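Painting a rented room in two muted tones, where should the line go?

Posted in Walls and Paint, October 2018

Prys Sayce
Hi everyone! I finally have permission from the landlord to paint the back room and I'm so excited I've been carrying swatches in my coat pocket. The plan is a cool gray with some teal in it on the upper part of the walls and a warm off-white underneath. The room is 11 feet by 16 and gets sun in the morning only. I've bought a quart of Drikura in a color called Lloyd for the top (gorgeous, you should see it at dusk!) and I'm still choosing the bottom one.

My trouble is the line between them. I don't have a chair rail and I don't want to put one up. Should it sit at the halfway point, or higher, or lower? And does it have to be level? I keep picturing one that climbs a little from left to right, but I'm scared it will look like a mistake. My budget for the whole thing is 200 dollars and I've used a fair bit of it on samples.

fetadach
Lower. Always lower. Half and half looks like a school hallway. Also use good tape.

Carys Trevor
Oh, I love this idea! I did our landing in two colors in February and I still stop to look at it when I carry the laundry up.

On the height, I'd go a bit below the middle of the wall. The cool color gets the bigger share and the room feels taller, and the warm part ends up next to the furniture and the floor, where it does the most good. Tape a strip of string across and leave it there for a couple of days before you commit. I moved mine twice.

On the slant, go for it, but make it a proper slant. If it only rises an inch or two over the length of the wall, people will think your level was broken. You can also skip the tape and blend the two while they're both wet, with a wide dry brush dragged along the join. It gives you a hazy band where the gray slides into the cream, and every little wobble disappears. Work in short stretches, and get a friend on the second brush if you can!

These are the sort of colors I mean, cool on top and warmer below, with a soft sloping edge: 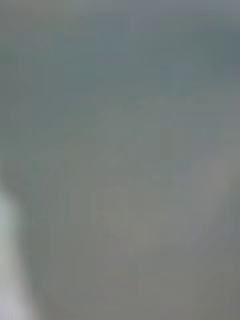
Prys Sayce: A blended edge hadn't even crossed my mind and now it's all I want! Does it matter that the Drikura is eggshell and the off-white I like, the Vitine one, only comes in matte?

Carys Trevor: It might. Mixed sheens can show up as patches when the light comes in sideways, so try it on a big piece of cardboard first and stand it by the window in the morning. If it bothers you, ask the store to mix the off-white in eggshell. Mine did it while I waited.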